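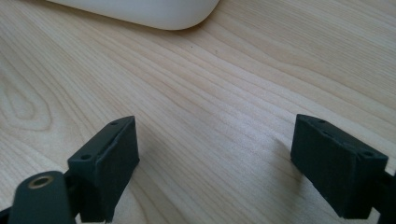
Figure 1. The tabletop at Station 2, showing the grain and the oval knot on the left side.

Library > Student Work > Interior Materials > Project Reports

We use cookies to remember your settings. By continuing to use this site you accept our cookie notice.

Care and Condition of Shared Wooden Tabletops in the Wekcombe Study Rooms

Final report, Interior Materials course
Submitted Thursday, January 13, 2022

1. Purpose

The Wekcombe study rooms were refurnished in May with wooden tables supplied by Kisden. The tables are used for reading, model making and group meals, and they receive heavier wear than the older desks they replaced. This project examined the condition of the tabletops after their first term of use and compared two cleaning routines. It was carried out over 17 days as part of the course requirement.

2. Background

Pale wood with a matte finish shows its grain clearly. The surface in Figure 1 is honey-toned, with thin darker stripes running between cream bands and a long oval knot where the lines bend into rings. Features of this kind belong to the wood and should be recorded before any inspection begins. During our first visit, two members of the group marked knots as stains, and the results from that day had to be discarded.

Small marks are harder to classify. A tiny dark speck also appears on the tabletop at Station 2. It was entered on the survey sheet as "unclassified" and was left out of the totals.

3. Method

The study rooms contain 60 tables. Each top was divided into sections using string and low-tack tape, and each section was inspected under the ceiling lights and again with a desk lamp held low to the side. Marks were recorded as scratches, rings, dents or residue. Knots, grain changes and color differences were drawn on a separate sheet.

Half of the tables were then wiped each evening with a damp cotton cloth and dried at once. The other half were cleaned with Flundlow, a mild soap solution diluted as directed on its label. The Rudd wing was closed for two evenings during the trial, and its tables were cleaned the following morning instead.

4. Results

The first inspection produced 2,763 recorded marks. Most were light scratches running with the grain, which could be seen only under the low lamp. Rings were found mainly on tables nearest the kitchen.

At the second inspection, residue had been reduced under both routines. The soap routine removed a further 108 marks that the damp cloth had left behind, nearly all of them rings. Neither routine had a visible effect on scratches or dents — these would require refinishing.

5. Recommendations

The damp cloth is sufficient for daily care. Soap should be used once a week on tables near the kitchen. Cups and serving dishes should be placed on mats, and a drawing of each tabletop should be kept with the room log so that natural features are not reported as damage.

Comments (3)

Did you test along the edges too? Ours wear there first.

The point about knots is useful. We had a table sent back for a "stain" that was part of the wood.

Please add the blank survey sheet as a download — our group would like to use it next term.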